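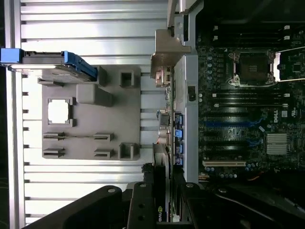
Words and pictures: Ermira Kos

Welcome to the bench page, which has grown rather longer than I meant it to. Several of you have asked what we get up to in the back room at Zesasberg on parts evenings, when the big cases come off the shelf and we go through them bit by bit, and I thought it would be nicer to write it down than to go on about it over tea (though I do that too, as anybody who has sat next to me will tell you).

The grey tray is my favourite thing on the bench. It has a pocket or a slot for all sorts, and the drive caddy with the blue handle is resting at one end of it. I do love those blue handles. On the board beside it the processor socket is empty, with black memory slots above and below, and there are the three blue USB ports that newcomers always recognise first, with the little silver audio jacks for company. Further down you come to a white PCI slot, and I'm afraid that one sets me off every time — my very first sound card, a present one December, went into a slot just like it, and I was 30 minutes finding the courage to push it home.

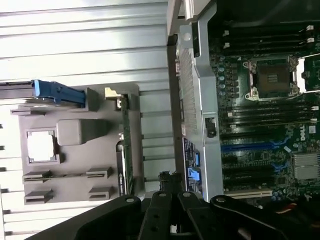 Zesasberg, December

Now for the memory, which is the part I'd save if the roof came in. The green module is standing upright near the right-hand side of the tray, with a black label strip whose writing is far too small for my eyes, glasses or no glasses. The big green board has its socket open, and I think the bronze colour of all those contacts is as pretty as anything in a jeweller's window. Do keep your fingers well away from them, please! Hold a module by its edges too, and touch bare metal before you start.

If you'd like to join in, Shehu keeps the list by the door and puts the kettle on at 5. Bring a small crosshead screwdriver if you have one, and an old caddy or two if there are any in your loft — Dralletti ones are especially welcome, as we are short of them.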